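Search Skurkolley Help
Search all topics

Gripper drops off the bus with fault 127, then homes by itself when it comes back

Hemi Goodwin

Setup: single arm on a fixed base, Gumach two-finger gripper, Kingi controller, gripper powered and addressed through one cable that runs down the outside of the arm. Stock firmware on both ends. The task is simple pick and place near the floor. The arm takes a soft item out of a laundry basket set in front of a front loader, lifts it, turns the wrist and releases it at the drum.

The fault has two parts.

Part one. At some point between the approach pose and finger close, the controller reports 127 (end effector not responding). The arm goes into a protective hold as it should. The fingers stay wherever they were, usually fully open. I have 233 cycles in the log and the fault shows up in 20 of them, so it is too frequent to ignore and too rare to catch with a meter on the pins.
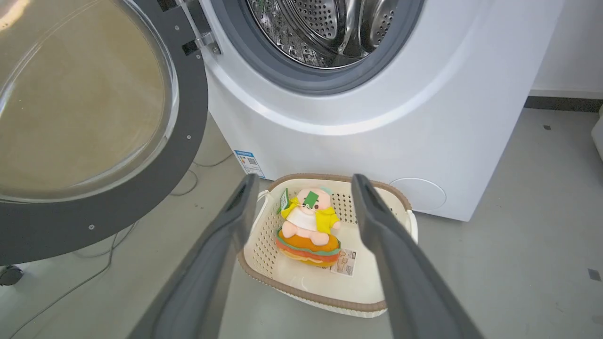
Approach pose over the basket, fingers open, washer door open.

Part two is the one that bothers me. If I leave the arm in hold and do nothing, the gripper sometimes comes back by itself. When it does, it runs its homing routine: full close, full open, full close again. The controller hasn't been acknowledged at this point and still shows the hold. I had my hand in the basket moving the toy when it did this the first time. It closed on the cuff of my sleeve and I pulled free. No injury, but the force limit is not applied during homing, so it could have been worse.

What I have tried:

Replaced the controller power supply. No change.
Lowered the gripper polling rate. Fewer warnings in the log, same number of faults.
Ran the gripper open and closed for an hour with the arm parked upright. No faults at all.
Ran the full arm motion with the gripper idle. Three faults in one afternoon.

The gripper's own indicator is green whenever I look at it, including with the fault active on the controller. The connector goes in on the underside of the black housing and I can't feel any play in it by hand.

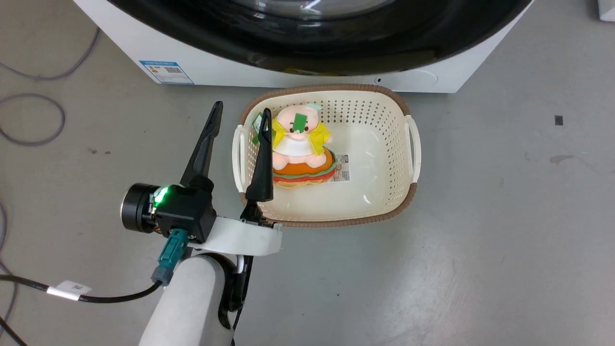 Connector side of the gripper, indicator lit green.

I opened a ticket with the supplier in September and was told to update the firmware, which was already current. Is this a known fault on the Gumach units, and is there a setting to stop it homing on power-up?

Ashton Halliday

Sounds like EMI. Washing machines have big motors in them and the inverter drives throw noise all over the place. I had a stepper project that kept losing position every time the dryer came on. Clip a ferrite on the gripper cable and plug the robot into a different outlet from the washer. You could also try moving the whole job to another room to rule it out.

For the homing, there should be a checkbox for it in the settings somewhere.

Hemi Goodwin (reply)

The washer isn't run during these cycles. I fitted a ferrite anyway and logged two more faults the same day. I couldn't find a checkbox in the Kingi menus. There is a "home on enable" option, but it applies to the arm joints and is already off.

One more observation. I swapped the routine so that the door stays shut and the arm only goes down to the basket and back, with no wrist turn toward the drum. It still faults, though less often. Every fault I have caught by eye came with the wrist low and tilted forward.
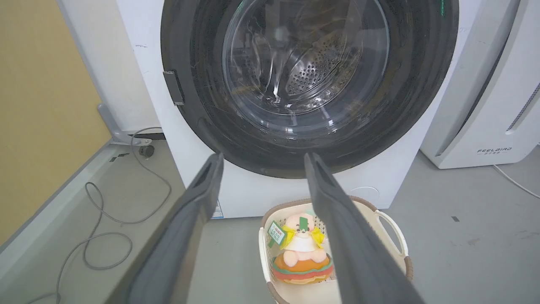

Philomena Hayes

Start with the cable. Your own tests already separate it out: gripper moving with arm still gives no faults, arm moving with gripper idle gives three. The gripper electronics and the power supply are the same in both runs. The thing that differs is how much the cable bends.

The indicator does not help you here. On the Gumach units I have worked with, green means the gripper has supply voltage and no internal error. It tells you nothing about the data pair. You can lose data for as long as you like with the light green.

That gives you two different failures sharing one cable:

If only the data pair opens, you get 127, the light stays green, and the gripper holds its last position. It will not home when the data returns.

If the supply conductor opens as well, even for a moment, the gripper reboots. Homing follows the reboot. The arm controller has no say in this – the routine lives in the gripper.

You are seeing both, which points to a spot where several conductors are flexed together. In practice that is within a hand's width of the connector. A connector with no play by hand can still have broken strands just behind the boot.

To confirm:

1. Stop the arm and isolate it at the main switch. Unplug the gripper cable at both ends.
2. Put a continuity tester with a latching beeper on each conductor in turn. An ordinary meter is too slow to show a short break.
3. Flex the first section behind the connector in the direction it bends when the wrist is low and forward. Bending it the other way may close the break and give you a clean reading.
4. Repeat at the point where the cable passes the last arm joint.

If a conductor opens, replace the cable. Do not re-terminate it and put it back with less slack than it had.

When the new cable goes on, clamp it to the gripper body so the connector takes no load, then leave a service loop before the next tie. Move the wrist by hand through its whole range with the power off and look at the loop at each extreme. It should never go straight and it should never fold. If there is a tag or a sleeve on the cable, check that it isn't catching on a bracket on the way past. Tags make a hard edge and the bend collects at the end of them.

On the homing. There is a parameter for it, but it is in the gripper and you need the Gumach configuration tool to reach it. Look under startup behavior. Set it to wait for an activate command. With that setting, the gripper boots limp and reports "not active" until your program tells it otherwise. You will have to add the activate step to the start of your routine, or the first close command will be rejected.

Please don't treat that parameter as protection for your hands. It is a convenience setting, and a firmware update can put it back to default. A protective hold stops the arm joints. It does not remove gripper power on a standard install. Before reaching into the basket you want gripper power off, through a switch you can see and that no one else can close while you are in there. I would wire it through the same safety relay as the arm's emergency stop, provided the relay contacts are rated for the gripper's inrush. Check the Kingi wiring sheet for which output is switched and which is permanent. They are next to each other on the terminal strip and easy to mix up.

Until that is in place, use a stick or a pair of tongs to move the item.

Zdislava Kratochvíl

Agree with the cable diagnosis. Adding a few things from a similar unit at Skolska.

Turn on boot counting in the gripper if your version has it. Read the counter at the start and end of a batch and compare it with the number of 127 events. Ours showed fewer boots than faults, the same split Philomena describes. It took one batch and no tools.

Put the polling rate back where it was. Lowering it only makes the controller slower to notice, so the arm travels further before it holds. With the fingers going down past the rim of a plastic basket, you want the shortest delay you can get.

Also add a check after the fault clears. Our program resumed at the next line once the gripper answered, and the next line was the lift. It went through the lift and the release with nothing between the fingers and logged the cycle as good. Have it read finger position after the close and abort if the value matches fully open or fully closed. Some of your 233 may be miscounted for the same reason.

We changed to a cable with finer strands, sold for continuous flex. It costs more and the boot is longer, so measure the clearance under the housing before ordering.

Hemi Goodwin (reply)

Continuity test done. Two conductors open just behind the connector boot when bent forward, both fine when bent back. One is supply positive, the other is one side of the data pair. Replacement cable is on order and the arm is locked off until it arrives.

Found the startup parameter in the Gumach tool and set it to wait. The terminal strip was as Philomena said: gripper feed was on the permanent output. Moving it to the switched one this week, after I have the inrush figure from the supplier.

Boot counter is not in my version.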